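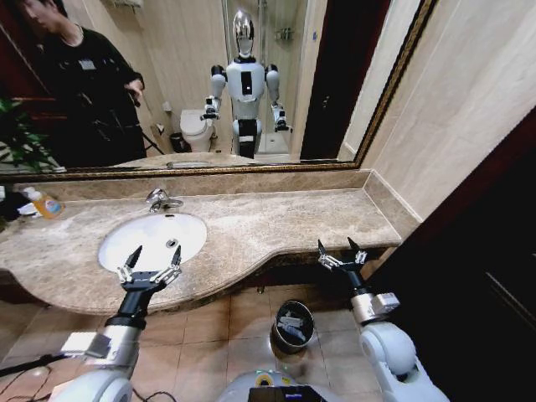 **February. Guest washroom, marble vanity: cleaning and reset**

Work began at 4 p.m. The purpose of the session was to settle the order of work for the vanity before the written procedure is circulated to the Thevar site.

The following order was adopted:

1. Remove bottles and cloths from the counter.
2. Clean the basin, working from the rim towards the drain, then the tap.
3. Wipe the counter from the basin towards the wall, including the foot of the backsplash.
4. Dust the mirror frame with a dry brush. No liquid is to be applied to the gilt.
5. Empty the bin and fit a new liner.

Only the Waltico neutral cleaner is to be used on the marble, at 40 ml to the bucket. Lakshmi Kamath has asked that the Oteck descaler be kept off the stone entirely, including the curved section around the basin, where drips from the tap tend to collect. The descaler may be used on chrome if applied by cloth.

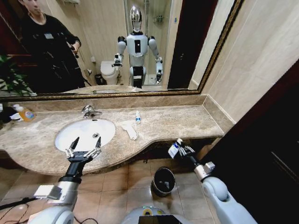 *Vanity with small blue-labelled bottles towards the right and the soap bottle at the far left.*

The place for the small bottles remains undecided. The right-hand end of the counter is narrower, and a crumpled cloth takes up most of the depth. Ms Kamath prefers the bottles against the backsplash; the Ilto checklist puts them beside the basin. The checklist will be followed until she has replied.

Time allowed for the full sequence: 12 minutes. Two spare cloths to be added to the trolley. Grout beneath the vanity to be inspected at the next session.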